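How I Put Together a Highlight Video for College Soccer Coaches
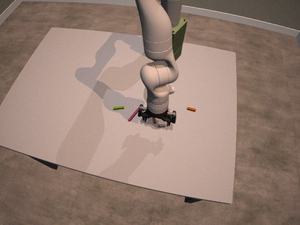 I made mine the winter of my junior year, on a laptop that sounded like a leaf blower, and I got plenty wrong the first time. My first cut ran nine minutes and opened with a slow-motion shot of me tying my cleats. Please don't do that!

Start by getting full games, not clips. I asked our team manager, Endang Liem, for every match she had from the fall, and she handed me a drive with way more than I wanted. Watch each one with a notebook and write down the minute of any play you like — good first touches, tackles, switches of field, runs off the ball. Goals are great, but I'm an outside back and I had one all season (a deflection, so it barely counts).

Next, trim. I used Carov because it was free and my cousin already knew it, but any basic editor will do. Leave three or four seconds before you touch the ball so a coach can see where you were standing, and let the clip run until the play is over. Put a small circle or arrow on yourself at the start and freeze it for a second. Skip the music, or keep it quiet.

For order, put your best five clips first. My club coach, Ronaldo Tolentino, told me he decides whether to keep watching before the first minute is up, so I moved a recovery tackle from the Alier tournament right to the front. After that I grouped things: defending, passing, then crosses. The whole thing came out under four minutes.

Your title card needs your name, grad year, position, height, club, email and your coach's contact info. Put the same card at the end. Mine had a typo in the email address for two weeks — check yours out loud with someone.

Then upload it somewhere that plays without a login and paste the link near the top of your message. I wrote to 50 programs, mostly small ones, and changed the first paragraph for each. Mention a game of theirs you watched, say why the school fits, and list your next few matches with field numbers.

When spring games start, swap out your weakest clips and send the new link to whoever wrote back. I redid mine in March and again in May.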